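The Drinks Table

By the time the rain had made up its mind, the tables were already in from the garden and standing end to end down the middle of the parish hall, and she had been given the drinks. She was always given the drinks. Her sister-in-law got the cakes, because her sister-in-law had views about cakes, and the men got the chairs, and she got a corner by the radiator with eleven boxes and a pair of blunt scissors, and was told to make it look nice.

It was her mother's birthday, or it would be at three o'clock when her mother was brought in by the side door and had to pretend that she had known nothing. There had been a fuss about the number. Her mother had let it be known for years that she was 70, and had stayed 70 with great firmness through the last two birthdays, but the banner had been ordered by a grandchild who could do sums, and it said 72 in gold letters as long as your arm. It had been hung up and taken down again twice already. At present it was folded on the piano with a hymn book on top of it.

She cut the tape on the first box. Lemonade, the Calberg sort in tall bottles, which her mother had served at every birthday there had ever been and which tasted, if you were truthful, mostly of the bottle. The second box was the same. The third had the wine in it, and somebody had packed that with proper care, every bottle done up in a sheet of newspaper, so she sat down on the radiator for a moment (it was hardly warm, it never was in May) and unwrapped them one after another and read bits of the paper as she went. A man in Manole had grown a very large onion. There was half a crossword with the easy ones filled in.

She liked this part, if the truth be known. She had complained about the drinks for years, in the car and over the washing up, and if anyone had ever offered her the cakes instead she would have been quite put out. There was something about a bare table. It was a good pale table, this one, with the grain running the long way, and she gave it a wipe with her sleeve before she put anything on it, although it had been wiped once already by somebody more official.

Bottles at the back, then, and tall ones to the middle. Glasses upside down in rows at the left, because people came in by the left. Her father had taught her that, years and years ago, when he used to do the table and she was small enough to stand under it. He had a whole system. He would say that a guest with an empty hand was a guest looking for the door, and he would stand there in his good jacket filling glasses before anyone had taken a coat off. He never sat down at a party in his life. She used to watch his shoes going up and down, up and down, and now and then a hand would come under the cloth with a biscuit in it.

The cans were in the last of the boxes. They were for the young ones, who had been consulted, and who had asked for so many different things that there seemed hardly to be two alike.
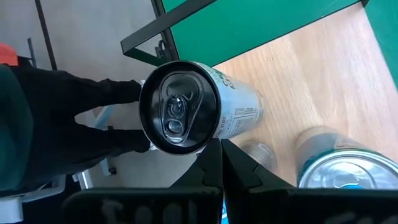 She took them out singly and turned each of them round to have a look at it, as you would with shells. She hadn't heard of half of them. There was one that promised energy and one that promised calm, and she wondered what would happen to a person who drank them both, and whether it would come out as an ordinary afternoon. She tried standing them in a pyramid, as they used to do with tins in the shop on the corner. It looked very fine until a chair was dropped at the other end of the hall and she thought better of it.

In a line, perhaps. She made a line. It looked like a bus queue. She made two lines and it looked like a school, so she gave up on lines and put them in little crowds, three here and four there, with their fronts turned more or less to the room, and stood back by the piano with her head on one side. It was better. It looked as if they had arrived early and were being shy with one another.

The cakes came past her then, five of them on boards, with her sister-in-law walking backwards in front like somebody bringing in an aeroplane. There was a discussion about whether the cakes might have the end of the drinks table as well as the whole of their own. There was quite a long discussion. She gave up the width of one cake in the end, the plain one, and got a bowl of crisps in return, and both of them felt that they had come out of it rather well.

At half past two she found the other thing. It was down at the bottom of the box that the cans had been in, under the flap, in a freezer bag with the air pressed out, and she knew it before she had got it out properly. It was the bottle opener, the old Jellness one with the bone-coloured handle and the chip out of the end, which had hung on a nail in her parents' kitchen and which she hadn't set eyes on since the house was sold. Her mother must have put it in. Her mother, who was not supposed to know about any of this, and who had carried that box out to the car herself the evening before and said that it was only some old things for the jumble.

She stood and held it for a bit. It was lighter than it used to be, or her hand was bigger. There was hardly a bottle on the table that needed it, everything had a screw top nowadays, and the cans of course had their own little tabs and wanted no help from anybody. She laid it at the front all the same, on a folded napkin, where her father would have had it. Then she moved it an inch to the right, where he would really have had it.

"You've got it crooked," said her sister-in-law, going by with the forks.

"I haven't," she said.

And then there was a good deal to do all at once, the way there always is. The musicians came, who were two cousins and a borrowed keyboard. A child was sick from excitement, only slightly, into a plant pot. An aunt rang from the Sosomico roundabout to say that she had been round it 5 times and every sign said something different, and a nephew was sent out to the road with an umbrella to wave at her. The banner went back up. It was decided that if it hung behind the balloons, and the balloons were moved along somewhat, a person of good will might read it as anything they pleased.

Somebody turned the lights off, which was silly, as it was the middle of the day. They all stood in the grey and shushed each other. She could hear the rain going down the pipe and the car door, and her mother's voice outside, pitched nice and loud so that they would be ready, saying goodness, what could they possibly be stopping here for?

The side door opened. Everyone shouted. Her mother clapped both hands to her face and was astonished, and did it so well that two of the smaller children believed it, and she went on being astonished along the whole length of the hall, kissing people, until she got to the corner by the radiator. There she stopped. She looked at the glasses and the tall bottles and the cans in their little crowds, and at the napkin.

She picked up the opener and put it down again an inch to the left.

"Well," said her mother. "Isn't anybody going to give me a drink?"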